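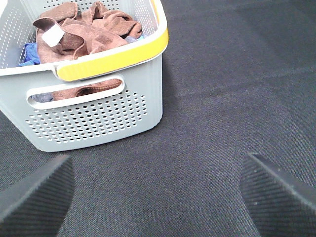
Wrist view at the pre-grasp pose, basket ahead and left of the fingers.

Filed under: Home builds > Arms and grippers > Vision

Posted 12/31/19 by twillbench

I'm building a two-finger arm on a bench in the garage. The job is to pick cloths out of a plastic basket one at a time and lay them on the mat beside it. The arm is a second-hand Plolteo, the fingers are my own with a fine ribbed pad, and the camera is a small colour module on the wrist. No depth sensor.

Segmentation is by colour and then by blob area. With the blue cloth I get a usable mask most of the time. The brown microfibre towel is where it falls over. Three separate faults:

1. The planner picks the white tag on the towel as the grasp point. It is small and bright with sharp corners, so it scores well on my edge measure, but I don't want to lift by it.

2. Brown and blue also show through the oval hand hold in the front of the basket. The code treats those patches as separate cloths and plans an approach from the front, into the wall.

3. The holes in the side wall wash out when the light is behind them. They come up as pale dots and I get a row of false features along that side.

The log for the June build has 1658 attempts and 873 of them ended with a cloth on the mat. I have not changed the fingers since then. I would like to stay with one camera if possible. The mat is a dark grey twill and gives no trouble apart from bits of lint, which the area filter removes.

Is there a standard way of masking a perforated container, or should I buy a different basket?

Tags: segmentation, grasp planning, soft objects, wrist camera

fommont_shed

Don't detect the basket from its walls. Detect the yellow grip on the rim. Nothing else you've listed is that colour, and it is attached to the one part you care about. Threshold on hue, fit a curve to the band, and work out the rim from that using the basket's measured dimensions. You need to measure it once with calipers. The wall does not have to be visible in full for this to work, and in your picture it isn't, as the basket runs out of view at the top and left.

Once you have the rim as a closed outline in the image, throw away every pixel outside it before you segment anything. That deals with your faults 2 and 3 together. The hand hold is below the rim, so the colour showing through it is never considered. The holes on the outside go the same way. You may still see some on the inside face of the far wall, but the area filter should handle those if it already handles lint.

For the tag, add a minimum width to the grasp candidate. Mine is set to 9 mm either side of the centre line and anything narrower is dropped. Also stop scoring on edges alone. On a bunched towel the thing to grab is a ridge, which has shading on both sides and no hard corner. I run a blurred copy of the image for ridge finding and keep the sharp one for the rim only.

Two cautions. Your fingers take up both lower corners of the view, so mask them with a fixed polygon at each opening width you use. And a hue threshold shifts with the lighting. Lock the exposure and white balance in the camera settings, otherwise the numbers you tune in the evening will be wrong in the morning.

I would not replace the basket. A solid one still has a rim you have to clear, and you'd be tuning that next.

mizuno_owner_2

Get a depth camera. I had the same sort of problem with socks and it went away.

bandik

Depth is an option but check the minimum range before you spend anything. At the wrist you will be inside it for the last part of the approach on a lot of units, and the holes can return rubbish depth as well.

The cheaper change is the light. If it is behind the basket, move it to the same side as the camera and put a diffuser over it. My workshop light was on the back wall for years and every vented tub looked like yours. Tracing paper over the fitting did most of the work.

I agree with the post above about the rim. I'd add a check after the fingers close: compare the motor current with an empty close. The towel should read differently from nothing at all. If it reads empty, open, back off and replan from a fresh image. Log those retries separately from the first attempts. From your two totals I can't tell whether the planner chose badly or the pads slipped, and those need different fixes.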